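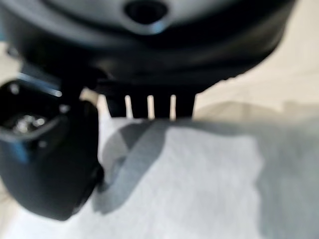 Figur und Grund sind in der Typografie kein Sonderthema, sie stecken in jedem Buchstabenabstand. Wer Schrift setzt, ordnet dunkle Formen auf hellem Grund, und der helle Rest dazwischen wird vom Auge mitgelesen. An den vier flachen schwarzen Zinken über der weißen Fläche lässt sich der einfachste Fall prüfen: gleichartige, dunkle Formen in einer Reihe werden zuerst als Gruppe gesehen und erst danach als Einzelteile. Beim Wort »Minimum« passiert mit den senkrechten Strichen dasselbe. Der Satz muss dafür sorgen, dass die Gruppe an der richtigen Stelle endet.

## Begriffe für die zweite Sitzung

**Punze:** die Innenfläche eines Buchstabens, geschlossen (o, e, d) oder offen (n, u, c).

**Vor- und Nachbreite:** der Weißraum, der links und rechts fest zu einem Zeichen gehört. Beide Werte legt die Schriftgestalterin fest, sie sind Teil der Fontdatei.

**Laufweite:** eine gleichmäßige Änderung aller Abstände in einem Textabschnitt.

**Kerning:** der Ausgleich einzelner Paare, zum Beispiel AV, To, Ty. Wird häufig mit der Laufweite verwechselt, auch in Programmhandbüchern.

## Innenform und Abstand

Als Arbeitsregel gilt: Der Abstand zwischen zwei Buchstaben soll optisch zur Größe der Punzen passen. Eine magere Schrift mit weiten Innenformen verträgt mehr Abstand als eine fette, deren Innenformen fast zugelaufen sind. Gleiche gemessene Abstände ergeben deshalb kein gleichmäßiges Schriftbild. Zwei Geraden nebeneinander (»il«) wirken enger als zwei Rundungen (»oo«), obwohl die Lineale dasselbe anzeigen. Rundungen werden näher zusammengerückt.

Für kleine Grade verschiebt sich das. In Fußnoten und auf Packungsbeilagen braucht dieselbe Schrift etwas mehr Laufweite, in Überschriften meist weniger. Viele Schriftfamilien enthalten eigene Schnitte für Lesetext und Titel, und dann sollte man diese zuerst ausprobieren und an der Laufweite nichts verändern.

Versalzeilen werden grundsätzlich gesperrt. Das gilt auch für Kapitälchen. Gemeine sperrt man im Fließtext nicht.

## Wortabstand und Zeile

Der Wortabstand muss größer sein als der Buchstabenabstand und kleiner als der Zeilenabstand. Ist er zu groß, verbinden sich die Lücken über mehrere Zeilen zu senkrechten Gassen. Blocksatz in schmalen Spalten ist davon besonders betroffen. Eine Zeile mit 60 Zeichen einschließlich Leerzeichen ist für die Übungen der Standard. Bei der Zeitungsspalte aus Übung 3 wird Flattersatz verlangt, mit Silbentrennung.

Prakash Nair hat in der letzten Sitzung gefragt, ob ein doppelter Zeilenabstand zu enge Wortabstände ausgleicht. Er tut es nicht, die Zeile zerfällt nur vom Rest der Seite.

## Übungen

1. Das Wort MORNDEN in Versalien setzen, Schriftgröße 150 Punkt, Kerning ausgeschaltet. Ausdrucken, die Abstände von Hand mit Bleistift korrigieren, dann am Rechner nachziehen.
2. Dasselbe mit »Skedeck« in Gemeinen. Auf das Paar »ck« achten.
3. Den Probetext (mehr als 600 Zeichen) in drei Spaltenbreiten setzen. Die Gassen mit Rotstift markieren.
4. Beide Ausdrucke auf den Kopf stellen und noch einmal beurteilen. Korrekturen in einer zweiten Farbe.

Abgabe auf Papier, A4, im Fach von Aliki Petridis, bis 16 Uhr am Tag vor der nächsten Sitzung. Name auf die Rückseite. Dateien bitte zusätzlich als PDF mit eingebetteten Schriften ablegen. Wer zu zweit arbeitet, gibt trotzdem zwei Ausdrucke von Übung 1 ab.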